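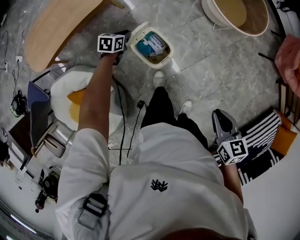

Checkliste Wohnbereich und Gemeinschaftsräume, Haus Grarnitz, mit Anmerkungen. Stand 18.09.2022. Wie immer gehe ich die Räume in der Reihenfolge durch, in der man sie auch betritt, und schreibe lieber einen Satz zu viel als einen zu wenig, denn beim letzten Mal im Januar gab es Rückfragen zu fast jedem Kürzel. Angefangen habe ich diesmal am Boden, also bei den grauen Fliesen mit dem Marmormuster, und gleich dort gibt es etwas aufzuschreiben: Ein langes schwarzes Kabel liegt quer über den Laufweg, ein zweites mit einem kleinen Stecker am Ende gleich daneben, und das große Spiegeleikissen (das ich sehr gern mag, das muss ich zugeben!) liegt ebenfalls auf dem Boden. Der kleine weiße Abfalleimer steht mit offenem Deckel da und hat schon allerlei zerknüllte Sachen in Blau und Weiß in sich.

1. Böden und Laufwege

Fliesen ohne lose Kanten: in Ordnung
Ich bin die Fugen abgegangen und habe nirgends etwas wackeln gespürt.

Laufwege frei von Kabeln: nicht in Ordnung
Siehe oben. Bitte die Kabel an der Wand entlangführen oder nach Gebrauch aufrollen und in die Schublade im Flur legen. Auf hellgrauem Boden sieht man Schwarz zwar gut, aber wer einen Wäschekorb vor dem Bauch trägt, sieht seine Füße eben gar nicht.

Kissen und Decken nicht im Laufweg: mit Einschränkung
Das Spiegelei darf natürlich bleiben, nur bitte auf einem Sitzplatz oder in der Ecke. Kissen rutschen auf Fliesen erstaunlich weit, wenn man mit Schwung darauf tritt.

Rutschmatte am Eingang: in Ordnung
Liegt plan, Gummierung noch griffig.

2. Abfall und Ordnung

Eimer standfest, Deckel schließt: bitte nach dem Leeren noch einmal prüfen
Der Deckel soll zu sein, wenn gerade niemand etwas hineinwirft. Verpackungen bitte flach drücken, dann passt doppelt so viel hinein und man muss nicht so oft hinunter in den Hof.

Ersatzbeutel vorhanden: in Ordnung
Eine angebrochene Rolle unter der Spüle und noch 3 volle im Vorratsschrank.

Trennung nach Aushang: mit Einschränkung
Der Aushang der Hausverwaltung Prarkau ist an der unteren Ecke eingerissen und schlecht zu lesen. Ein neuer ist bestellt.

3. Möbel

Stühle auf festen Stand geprüft: in Ordnung
Ich habe mich auf jeden einmal gesetzt und ein bisschen geschaukelt, was man ja sonst niemandem erlauben soll.

Filzgleiter vollständig: nicht in Ordnung
An einem Stuhl fehlt hinten links der Gleiter. Auf Fliesen gibt das hässliche Striche und ein noch hässlicheres Geräusch.

Regal Modell Dai an der Wand befestigt: in Ordnung
Beide Winkel sitzen fest, Schrauben nachgezogen.

4. Strom und Licht

Steckdosen unbeschädigt: in Ordnung

Steckerleiste nicht überlastet: in Ordnung
Zum Zeitpunkt der Begehung hing nur die Stehlampe daran, mit dem Wasserkocher bitte weiterhin in die Küche ausweichen.

Deckenlicht im Flur: nicht in Ordnung
Flackert nach dem Einschalten. Meldung an Grorum ist raus, Vorgangsnummer 1479.

5. Rauchmelder und Fluchtweg

Prüfknopf gedrückt, Ton hörbar: in Ordnung
Sehr hörbar sogar. Entschuldigung an die Nachbarn von unten!

Tür zum Treppenhaus lässt sich ganz öffnen: in Ordnung
Der Schirmständer ist endlich umgezogen, vielen Dank dafür.

Offen bis zur nächsten Begehung: Kabel, Filzgleiter, Aushang, Flurlicht. Wer etwas davon erledigt, hakt es bitte auf dem Blatt an der Küchentür ab und schreibt das Datum dazu.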